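Teddale cell, left/right gripper service
4 March 2026

Continuing from the September entry. Madalena Simões on the bench, me on the controller. Purpose of the day: find out why the left jaw stops short on close, re-zero both grippers, check the wrist cameras after the finger change, put the cell back on the regular object set.

State on arrival: both arms homed, no faults latched. Log shows 483 close commands on the left gripper since the last zero. Position error at full close creeps up slowly over that run, then steps. The step lines up with the finger change, so two things to separate: wear in the linkage and a bad reference after refitting.

Power off at the cabinet before touching the fingers. Left pair removed and the mating faces wiped. One screw on the left finger had been run in at a slight angle and had raised a lip on the printed part, enough to hold the finger off its seat. Lip trimmed with a blade, screw replaced from the Brusard kit. Do not reuse the old screws, the heads are starting to round. Right pair checked for seat and left alone.

Torqued by hand with the short driver, same as last time. We still have no proper figure for printed parts. Celeste Louro is going to pull a few spare fingers apart on the bench and give us one.

Power on, brakes released, both grippers cycled open to close with nothing between the jaws. Left stopped 3 counts short of the right. Re-ran the zero routine with the jaws held closed, saved, cycled again. Left and right now agree at both ends. Power cycled once more to confirm the zero is kept. It is.

Next, soft items. A slipper is a good check here: the rim gives under the finger, and if the force limit is wrong it either slides out or folds over. 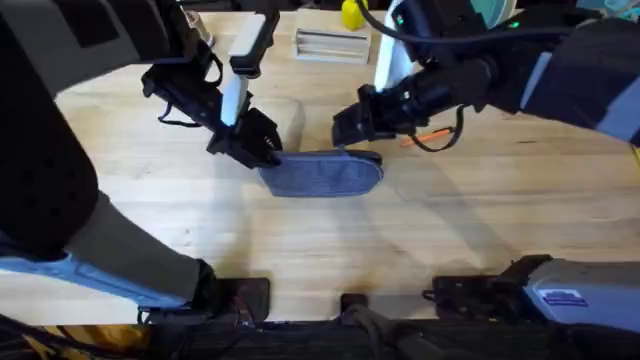 Force limit for the left was still at the value from the old fingers. Brought it down one step at a time until the fabric was no longer marked by the tips, then back up one step. Right gripper set to match. With the two arms working on the same object the limits have to be equal, otherwise the stronger one drags the other off its path and the follower reports a tracking warning. We had that warning on and off all through September and put it down to the network.

Cable check while the arms were over the table. The loops at the grippers need enough slack for full wrist roll but should not hang low enough to brush an object during approach. Rolled both wrists to their limits with the speed override at minimum. No pull at the connector on either side. Right loop hangs lower than I like. Left as is for today; a clip is on the Coelho order.

Then the wrist cameras. The finger change shifts nothing on the camera mount, in theory. In practice the mount gets leaned on every time somebody reaches for the lower screws, so the view has to be checked against the saved reference. Procedure unchanged: jaws full open, arm at the inspection pose, compare where the tips fall.
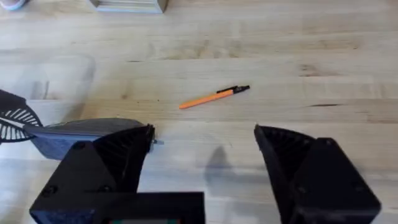 Exposure had drifted to auto after the firmware update. Set back to manual on both. Auto is a problem on this table, as the varnish reflects and the black fingers pull the exposure up, which washes out the grain and makes thin objects hard to segment. White balance also fixed. Saved both as the 13 profile so it does not overwrite the old one.

Thin barrels on bare wood are the worst case for height. The tips have to come down almost to the surface and any error in the table plane shows up at once. Re-taught the table plane for each arm from three touch points. The right arm plane was good. The left was tilted slightly toward the back, which is what I would expect from the finger sitting off its seat during the last teach. New plane saved. Old one kept under its previous name until Celeste has looked at the difference.

Approach speed over the last stretch lowered to 18 percent on the left until the new screw has some cycles on it. Right stays at its normal value. Note for Dindlow: if your scripts set speed themselves they will override this, so please comment the line out for now.

Rigid items last. A computer mouse needs a wide opening and has no flat faces worth the name, and the approach depends heavily on how it comes to rest. The grasp table has separate entries for upright and side-lying. The side-lying entry was taught with the old finger shape and needs a new offset.

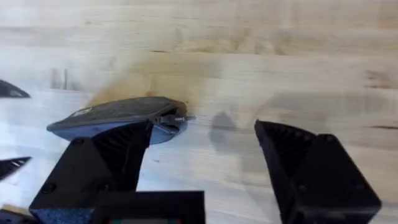
Wrist camera, jaws open, mouse on its side. Brown mark on the wood behind it.

On the mark: large patches like this upset the background subtraction if the reference is taken somewhere else on the table. Retake the background for each arm with the objects cleared before the next long run. Madalena wants to sand and revarnish. I would prefer to wait until the plane values are settled, as any sanding means teaching them again.

Open items:
Clip for right cable loop (on order)
New offset for side-lying mouse
Torque figure for printed fingers, Celeste
Compare old and new left plane
Background retake, both arms
Check left close error again after the next long run, same log fields as today

Cell left powered, arms homed, grippers open. Key back in the cabinet.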